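From: Theda Hagedorn
To: the Stenilis Road neighbors list
Date: 25/06/2025
Subject: Re: Re: paper bags, again

On the matter of the yard waste bags, someone upthread wrote:

> I don't see why we have to use paper. I have used the black plastic
> ones since I moved in and they have always been picked up. Now I get
> a sticker on my bag saying "REJECTED" like I applied to a college.
> Does the hauler really care? And where are people getting the paper
> ones, because the hardware store wants $40 for a bundle and they
> fall apart if you look at them wrong.

Yes, the hauler really cares. The contract changed hands in May, from Mosoti to Tolletti, and Tolletti reads its own rules, a habit we were not used to. Mosoti would have taken a piano if you put a bow on it.

I called them. I was on hold for 29 minutes, during which I learned the first half of a flute piece very well. The woman I finally got was perfectly nice and told me the following. Leaves, clippings and twigs go in paper, open at the top, no tape. Grass goes in paper too, but don't fill the bag past the second fold line or the bottom drops out on the driver's shoes, and then he is cross with the entire street. Branches get tied with string. Plastic string counts as plastic. I asked about twine and she had to put me back on hold.

(Twine is fine.)

As for the price, $40 is robbery. Namton, out past the feed store, sells the same two-ply bags in a flat pack for a good deal less, and they'll let you split a pack with a neighbor if you ask at the side counter and not the front one. I don't know what the front counter did to deserve its reputation but I have met it and it's earned. 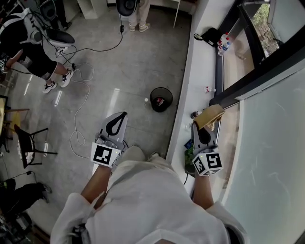 Where people go wrong is storage. A paper bag kept on a garage floor drinks up whatever is down there, and by October you have a stack of damp felt. Mine live flat on a shelf in the hall closet under the board games. My sister keeps hers behind the piano. If you get them home and they've been squashed, open one up, stand it on the driveway, and put a brick in it for an hour. It will remember what shape it is.

Also, a used bag that only held dry leaves can go around again. I have one on its third trip. It looks like it's been to war but Tolletti took what was in it both times, because I tipped it out into a newer bag at the curb in my bathrobe. Several of you waved. Thank you for that.

Somebody asked off-list whether the town could just give us bins. I looked it up. It was in the budget two years ago at $3,497 for our end of the road, which got talked down to $297, at which point it bought a sign. The sign is the one by the culvert that says NO DUMPING. There is usually a mattress leaning on it.

If anyone wants to go in on a pack from Namton, write to me and not the whole list, please. The last time we did this by reply-all, I ended up with 11 messages saying "me too" and one saying "unsubscribe," and I still can't work out who that was or how to let them go.

Theda

P.S. To whoever left the bundle of forsythia on my side of the hedge: it's tied beautifully. It's also yours.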